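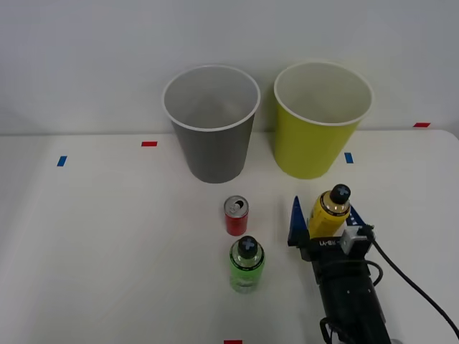

Ticket: Paper cups going soft at the base, drinks table
Opened by: Frauke Hellwig
Assigned to: Dirk Hollmann, Kunley supplies desk
Opened: December 2012
Status: Open, waiting on second sleeve

4 min read

Frauke wrote:

Hello Dirk, and thank you again for being so quick with the napkins last time! I'm sorry to come back to you so soon, but we've run into a bother with the large paper cups, the gray ones and the yellow-green ones that came in the Gerkell carton. We put them out for the afternoon drinks, and by the time people had finished chatting (we do chat, I admit it) a few of the cups had gone soft around the bottom seam and left rings on the white table. The gray ones seem worse to me, though I wouldn't swear to it. I like both colors very much and would hate to give them up, so I'm hoping there is a simple answer.

We serve cold drinks only. Mostly it's soda from the small cans, plus the green bottled drink that Hamann brings us, and ice if anybody remembers to fill the trays. No coffee goes in these, we have mugs for that.

Dirk wrote:

Hi Frauke, always nice to hear from you, even about leaks. Could you tell me three things when you have a minute? How long does a drink usually sit in the cup, are the cups stored anywhere damp, and is the soft spot on the seam up the side or on the ring underneath? Please also look for the lot number on the plastic sleeve. It's printed very small near the fold.

Frauke wrote:

The longest would be 50 minutes, I timed it yesterday with the kitchen clock so that I'd have something proper to tell you. The soft spot is underneath, on the ring. I'm afraid I threw the sleeve away, but the carton itself says 2,000 and I still have that.

As for storage, well, they've been living in the low cupboard next to the sink since August. Now that I write it down I can hear what you're going to say.

Dirk wrote:

Ha, yes, I was going to say it. Paper takes up moisture from the air even when the inside is lined, and the bottom ring is where the cut edge sits, so it goes first. That said, 50 minutes with a cold drink shouldn't beat a cup this size, and I don't want to blame your cupboard until we've tested it.

Would you try this for me:

1. Take one gray and one yellow-green cup from the cupboard, and one of each from an unopened sleeve.
2. Stand them on a dry paper towel and fill them to the same height with cold tap water. Leave out the ice.
3. Check the towel after 50 minutes, then press the ring gently with your thumb.
4. Wipe the table down before you start. A wet table soaks the ring from below, and a can straight out of the fridge will leave a good puddle next to it.

Frauke wrote:

Done, and I rather enjoyed it! Both cupboard cups were soft underneath, and the gray one had left a damp patch on the towel. From the unopened sleeve, the yellow-green was perfectly firm. The gray was firm too, except for one little place by the seam that gave a bit when I pressed. The towel under it was dry. I did it a second time with the gray and got the same little place.

I've moved everything up to the tall shelf by the door, next to the Pidovura jars, where it's nice and dry. That leaves 9 sleeves I can still use, if you think they're all right.

Dirk wrote:

That's a very useful test, thank you. So the cupboard did most of it, and there may be a weak seam in the gray lot as well. Please use the yellow-green ones for now and keep the gray ones back. I've asked the warehouse for the lot number on their side. They have 3,000 of the gray left, and I'd like a sleeve pulled from those before any more go out. I'll send you one from a different lot so you can run the same test again.

Frauke wrote:

Lovely, I'll keep the paper towels handy. Should I hold on to the soft ones or can they go in the recycling?

Dirk wrote:

Keep two of the gray for me please, the rest can go.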